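Sorka Hands: tabletop demonstrations recorded with gloves and tracked controllers
README for the second release

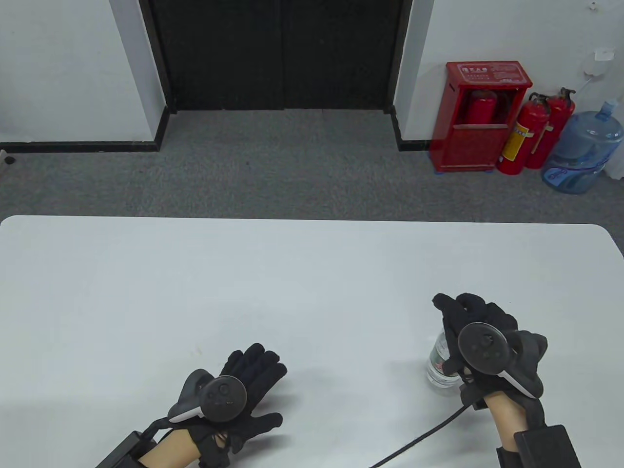
Both gloves on, controllers over the backs of the hands, right hand on a bottle.

What's in here

Sorka Hands is a set of 1638 demonstrations of small tabletop jobs, done by people wearing sensing gloves. We use it to teach a two-armed robot to do the same jobs, and we're really happy with how far it has gotten us! Each demonstration is one try at one task, start to finish, with the finger angles, the position of both wrists and the video from the head camera all on the same clock.

The first release was teleoperation only: the operator drove the arms and watched them move. This one adds the bare-table recordings, where there is no arm in the loop and you just do the job with your own hands. They go so much quicker. Benito Barrios did 80 in one afternoon and still had time to argue about the file format.

Tasks

Pick up a bottle and set it down on the other side
Stand a fallen bottle up
Pass a bottle from hand to hand
Slide a tray toward you with both hands
Stack cups (right hand only, left hand steadies)

The bottle tasks make up most of the set. If you're new to this, start there. Grasps on a clear bottle turned out to be a great test for us, as the camera has a hard time with clear plastic and the fingers often hide half of it.

How a session goes

Put the gloves on first, then the controllers, then plug in the cables. Rest both hands flat on the table with the fingers spread and hold still until the tone. That gives us the zero for the finger joints. Make a fist, open, and you're ready. If the tone doesn't come, unplug the left glove and plug it back in (Nerea is working on this one).

Leave enough slack in the cable for a full reach across the table. Short sleeves or rolled sleeves, please.

Layout

Every demonstration has its own folder, named by task and number. Inside:

hands.csv: finger angles, left then right, in degrees
wrists.csv: position in meters and rotation as a quaternion, in the table frame
head.mp4: head camera video
notes.txt: whatever the operator wanted to say, often nothing

The teleoperation folders also have arms.csv with the joint positions of both arms. There are 491 of those and they carry the prefix tele_.

Known problems

Wrist position jumps when one controller passes behind the other. We mark these rows with a 1 in the last column and leave them in. The hand-to-hand task has the most.

The right thumb reads a little too open in everything recorded in December. Casari sent us a corrected table and the fix is in tools/thumb_fix.py. It isn't applied by default.

Failed tries are kept! A dropped bottle is labeled "drop" in the index file. Ramiro trained with and without them and liked the results better with them in, but try it yourself and tell us what you get.

The cup stacking folders have no notes.txt.

Changes in version 2

Bare-table recordings added. Quaternion order is now w, x, y, z everywhere (it was mixed before, sorry). Index file sorted by task. Released 12 February 2019.

People

Recording: Benito Barrios, Visitación Esteban
Gloves and calibration: Nerea Montes
Training and tools: Ramiro Prieto, Emiliano Cantero

Questions about the wrist data go to Emiliano, everything else to Visitación. If you record your own sessions in the same layout we'd love to add them, so please write to us before you start and we'll send the current calibration script.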